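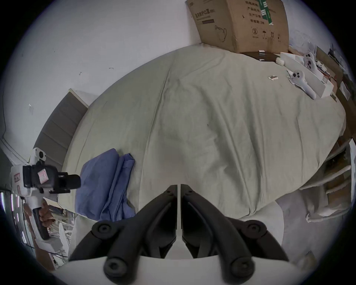 Chapter 11: Beds and Bed Linen

Home Studies > Household Care

A bed is the largest piece of soft furnishing in most homes, and its linen is washed more often than any curtain or cushion. In this chapter you will learn how to strip a bed, smooth a bottom sheet and fold the spare linen for storage.

Clear the bed before you start. Boxes, trays and folded clothes often end up on it during the day, and a sheet cannot be pulled flat with things resting on top. Wrinkles are worked out from the middle towards the sides - never from one corner. Fitted sheets are covered on page 196.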